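4. Do shoppers refuse marked fruit? A second look at the evidence

The claim that households will not buy blemished apples is repeated in almost every report on food waste we read for this review, and it is usually given without a source.

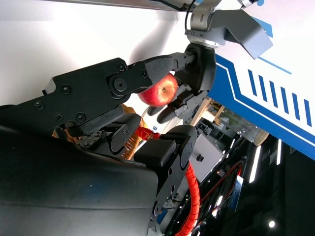
Where a source is given, it tends to lead back to one of two places: trade guidance written for packhouses, or surveys in which people were shown photographs and asked what they would do. Neither tells us much about buying. Trade guidance records what a buyer for a shop chain will accept from a grower, and that is a decision made well before any household sees the fruit. Surveys record what people say about themselves when asked by a stranger with a clipboard.

We do not claim that looks have no effect. It would be odd if they had none. Our complaint is that the size of the effect has been taken for granted, and that a good deal of policy has been built on it. In this section we go back over the three studies most often used to support the claim, and then set our own household records beside them.

4.1 The Grolidach survey

The Grolidach survey asked 1163 adults to choose between pairs of photographs, one of a clean apple and one of an apple with scab, russet or a healed hail mark. Most people chose the clean apple most of the time. This is the finding that gets quoted, often with the word "refuse" attached to it, though the people surveyed were never given a way to refuse anything. They had to pick one of the two. A person who would happily have bought either, but leaned slightly towards the clean one, was counted in the same way as a person who would have walked out of the shop.

There was also no price. The survey team say that they left price out to "isolate the visual effect", and we can see why they wanted to. But in a shop the visual effect is never isolated. Marked fruit is nearly always sold cheaper, or in a bag with other fruit, or not at all, and the shopper weighs these things together. Taking one of them away and then reporting the result as if it described shopping seems to us a serious mistake.

A smaller point concerns the clean apples. The kind of fruit used as the standard of good looks in this literature is nearly always a dark red dessert apple, shiny, perhaps with some yellow streaking (a fair match for the one in Figure 3). Green apples, yellow apples and the dull brown-skinned sorts sold in the north of the study area hardly appear. Somebody used to buying russets may not see russet as damage. The Grolidach team pooled russet with scab and hail, so there is no way of telling from their tables.

4.2 The Billholm shop trial

The Billholm trial is better, and it is a pity that it is quoted less. Two shops put marked and unmarked apples of the same sort side by side in open crates, at the same price in the first stage and with the marked fruit reduced in the second. Sales were taken from the tills. At the same price the unmarked crates sold faster. Once the price of the marked fruit came down, the gap closed in one shop and turned the other way in the second.

The report treats the first stage as the main result and the second as a note on "price sensitivity". We would put it the other way round. The same-price stage describes a situation that hardly ever comes up, since few shops would sell second-grade fruit at first-grade prices for long. The reduced stage is the one that looks like trade, and there the supposed refusal is very hard to find.

There are weaknesses here too. The crates were refilled by staff who knew what the trial was for. The marked crate stood nearer the door in both shops, and the report does not say whether the crates were ever swapped. Shoppers also picked the fruit over, as shoppers do, so that by late afternoon the marked crate would have held the worst of an already poor lot. A trial that refilled only in the morning would make marked fruit look less popular than it was. We asked for the refill times and were told that they had not been kept.

4.3 The Kennedy estimate

The figure that does most of the work in public debate comes from the Kennedy project, which put the share of orchard waste "caused by consumer preference" at 20 per cent. It has been copied into leaflets, teaching packs and at least one planning document. It is an odd number when looked at closely.

The project did not measure consumer preference. It took the weight of fruit graded out at packhouses, removed the part graded out for rot or for size, and gave the name "consumer preference" to whatever was left over. What was left over includes fruit turned away because an order had been cut at short notice, fruit that arrived after a lorry had gone, and fruit that was graded out for colour under a contract which the grower might well have been able to argue with. All of this is real waste. None of it tells us what any household wanted.

A left-over is a weak thing to hang a cause on. If the project had happened to count cancelled orders separately, the "consumer" share would have gone down, with no change at all in what consumers did. We suspect that the label stuck since it suited most of the parties. Shops could say they were only following their customers, and campaigners had a simple message about changing habits. Growers, who would have lost most by the label, were not asked to comment on the draft.

4.4 Household records

Our own data come from the Gondska panel, in which 650 households kept a note of the fruit they bought, what they paid, and what they threw away. The panel was set up to study school lunches, so the fruit pages were not designed with our question in mind. We see this as mostly a good thing. People who do not know what they are being tested on have less reason to put on their best behaviour.

Households were given a short list of reasons for throwing fruit away and a blank line for anything else. Looks were on the list. They were ticked less often than "gone soft", "forgotten" and "child would not finish it", and where they were ticked the note beside them often described a bruise that had come on at home. A bruise picked up in a school bag is not a grading problem, and no relaxing of shop standards would do anything about it.

For a subset of 80 households we also have the receipts. These let us check whether a bag marked as second grade was bought when one was on sale in the same shop in the same week. It frequently was, and by households right across the income range, though the poorer ones bought more. There was a dip in April, when stored fruit was at its worst and the first imports had come in. We would not lean on the dip. Prices moved at the same time, and with so few households a handful of changed habits could account for it.

The panel has its own faults and we should be as hard on them as we have been on others. Keeping a diary changes what people do. Households that gave up part way through were probably the busier ones, and busy households may waste more, or shop more quickly and look at their fruit less. The list of reasons puts words in people's mouths. A household that never buys marked apples in the first place will throw none away, so the waste pages say nothing about it, and we have receipts for too few to fill the gap.

4.5 What can be said

Put together, the evidence supports a modest statement. Given two apples at the same price, most people take the one with the better skin. It does not support the larger statement that shoppers will not buy marked fruit, and it gives no basis at all for a fixed share of orchard waste to be laid at the household's door. We could not find a study that tested the larger statement directly under normal prices, over a full season, in more than two shops.

Until there is such a study we would ask authors to stop quoting the Kennedy figure as a measure of preference, and to give the wording of the Grolidach question whenever its results are used. The next section turns to contract terms between packhouses and shop chains, for which the records are thinner but at least describe decisions that were taken.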